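Host's Walk-Through for a Watch Party at Home, With Comments
By Hawi Kahsay
April

Every spring our gang at Cleltonness gets together for awards night, and every spring I go through the house with this list before anybody rings the bell. Borrow it and scribble on it all you like!

[ ] Extension cords run along the wall and taped down. I did this at 2 in the afternoon last year and was so glad.
[ ] Popcorn machine on a flat surface, cord tucked well behind it.
[ ] Candles (the short, fat ones) 2 feet from curtains and paper ballots — I measure.

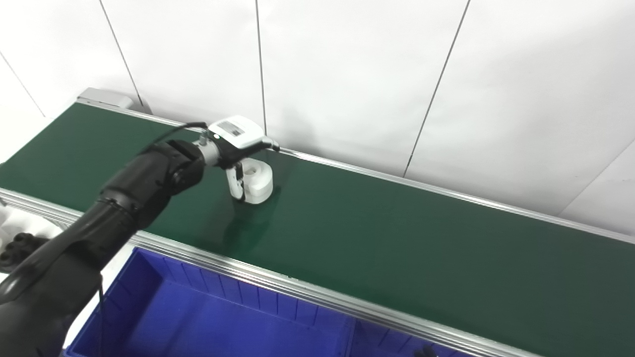
Anathi Adams: I'd add the porch steps to this, Hawi. Ours get slick by evening, and guests come up them in heels with a casserole in both hands.

Added, and thank you!

[ ] Porch steps swept, light working.
[ ] Nut dishes labeled and kept away from the plain popcorn. Ask about allergies when you send the invitation, and then ask again at the door.
[ ] Smoke alarm tested. Comment: mine chirped all through Best Picture once, so now I put in a new battery the week before.
[ ] Dips back in the fridge after 60 minutes. I set the oven timer, as I get wrapped up in the speeches.

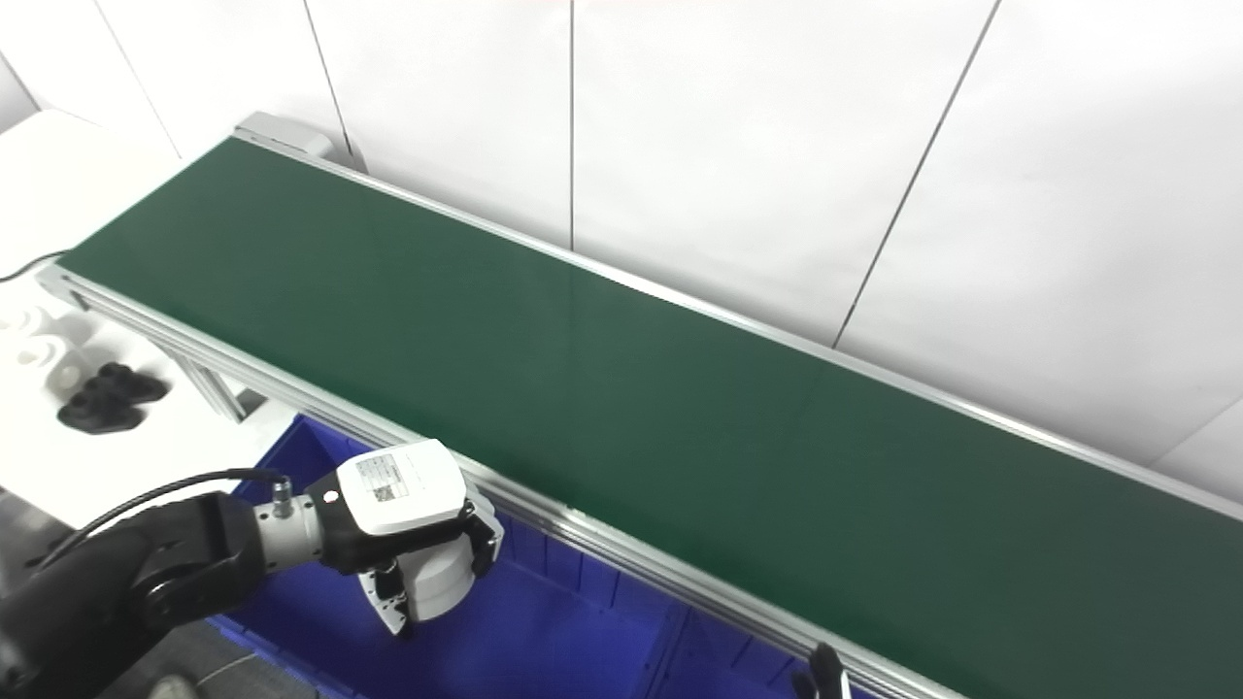

Page 376

[ ] Rides home sorted out before the first toast.
[ ] Burners off, machine unplugged, candles out — check twice.

Related
Nudden Popcorn Tins, Tasted
Printable Ballots From Sibiya
A Drustwood Potluck

Contact us | Back to top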